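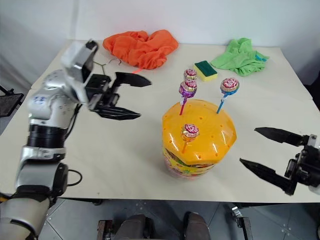 Is two arms overkill for putting a lolly in a tub, one reader wanted to know after the first upload, and wouldn't a single arm and a bit of patience do the same job? For one lolly, yes, probably! But I wanted a bench that could also fold a cloth and pass things across, and I'd already cut the holes for the second mount by then, so two arms it is.

Resar tabletop set, README

What you've got

Resar is a pile of teleoperated recordings from the two-arm bench I've been building in the shared workshop at Danddale. There are 1,986 episodes in this release, all done on the same cream-white table, with ordinary household bits and pieces: lollipops in a round tub with holes in the lid, cloths, a washing-up sponge, a hanger. Each episode is one attempt at one small job, and I stop recording at 90 seconds whether it's finished or not.

I've kept the fumbles in. If you only want clean runs, filter on the outcome field (more on that further down).

The tasks

lolly_in: pick up a wrapped lollipop and put the stick in a free hole. 672 episodes, the biggest group by a long way, and the one I'd start with.
lolly_out: the same thing backwards. Much easier, a bit dull.
cloth_fold: one fold, any direction. My folding is scruffy with real hands and it's scruffier through a gripper, so please don't expect sharp corners.
sponge_pass: left gripper to right gripper, or the other way about.
tidy: move whatever has been left lying about to the back of the table. Very loose instructions, very mixed results.

Other things get left on the table during the lolly tasks. I don't clear up between jobs, and I like having a few distractions in view anyway.

Folder layout

episodes/ has one folder per attempt, with video, joint readings and gripper opening
meta/tasks.txt is the list above with the exact wording of each instruction
meta/outcome.csv says done, partly or no for each episode
longo/ holds the control settings
scripts/ has the converter and the little viewer

The build

Control runs on Longo, my own program, which started as one long script and has grown a settings folder and some opinions. It reads both leader handles, smooths the signal a touch and sends it on to the arms. The smoothing value changed in March. Episodes from before that have a slight shake in the wrist, and you'll see it in the joint readings more than in the video. The version number is stored with each episode, so you can split them if it bothers you.

Both grippers have two black fingers. I did try softer pads on the tips, which were lovely on cloth and hopeless on lolly sticks – the stick just rolled. They came off again before I recorded anything in this release.

Camera and bench weren't fixed to each other until April, so the view drifts a few centimetres over the early folders. I thought about correcting it afterwards and decided I'd rather have the raw pictures than my guesswork.

Getting it running

Unpack everything into one place, go into scripts/ and run flasteo with the path to the episodes folder. Flasteo turns the recordings into flat tables with matching frame numbers. It's slow the first time and quick after that, as it keeps a cache. If it moans about missing gripper readings, you've hit one of the 118 episodes where the right gripper's log dropped out. They're marked with gap=right and you can skip them with the --nogaps switch.

Known problems

Shiny things are a pain. The faceted lid throws bright reflections, and my own hole-finder kept taking a highlight for a hole.

Cables show up in plenty of views. They move with the arms, so a model may well learn from them.

Outcome labels are mine alone, done in the evenings with tea. "Partly" covers a multitude of sins, from a stick leaning at a silly angle to a lolly dropped right beside the tub.

It's one table and one room, with a pale wall behind. I'd be surprised if anything trained only on this coped with a kitchen.

Still to do

A second tub with a different lid, more sponge_pass going right to left, and a proper licence file for the Longo settings. The recordings are free to use for anything; just mention Resar if you publish. Bug reports go in the issues tab, and please put the episode number in the title – I get lost otherwise.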